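Friday, late

Third session on the small-goods bin. Started at 6, stopped when the light went. Gray bin back on the table, the one with the scuffed floor.
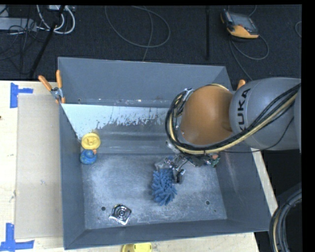
The note left on my list from Ileck says to sort by what a thing is made of first and by use second, and that soft items should never share a tray with anything that sheds grit. I had been doing it the other way round. Tried the new order tonight and will keep it for now.

Blue bristly piece: soft goods. The strands are long enough to catch on anything with an edge, so it goes in a tray alone. Width with the strands pressed flat, 6 cm. Spread, I gave up measuring.

Yellow disc with the raised rim: hard goods, small. Same for the rounded blue one with the bit of orange on it. Both fit the 20-compartment tray from Zesine, though the lid needs pressing at the left hinge.

Square shiny item with the dark rings: undecided. Listed under metal with a question mark. It marks easily and I don't want it sliding about on that floor — the scratches there are bad enough. Wrapped it in a half sheet of newsprint.

Labels: 16 written, two spoiled. The Clellmont pen skips on the glossy stock, pencil is better. Need another roll before the next session; the last one was 100 to the roll and I have the tail end left.

Bin floor wiped with a damp cloth afterward. The cloudy marks stay, they are in the surface. Could try the Mahlangu paste on one corner, but a liner would be less work. Measure the base first. The walls slope, so the figure at the rim is no use for cutting.

Tea, then bed. Trays are on the second shelf, lids up.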